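Popular Fiction: Reading the Historical Romance
Week 9 handout -- The hero with a debt
Instructor: Cristian Flores

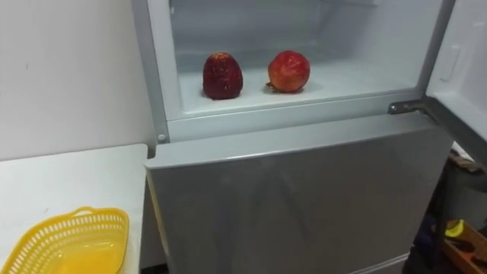 Read chapters 1 to 9 of The Steward of Tidwood before class. Skip the preface for now; we will use it in March.

Terms for this week

Obligation plot: the hero owes service to someone above him. In Tidwood it is Escobar, the steward, who owes Lord Voseck two years' work.

Forced proximity: the leads have to share a place or a journey. Look at the coach ride to Wulholm and mark where the point of view changes.

Dual point of view: chapters alternate between the leads. The reader knows both secrets early -- the tension comes from waiting.

For discussion

When does Escobar first lie to the heroine, and who benefits?
Is Voseck a villain before page 35, or do we only hear that he is?
How much of the inn chapter is dialogue?

Written work

Two pages, double spaced, on one scene where money changes hands. Quote the text and give page numbers. Plot summary should take up one paragraph at most.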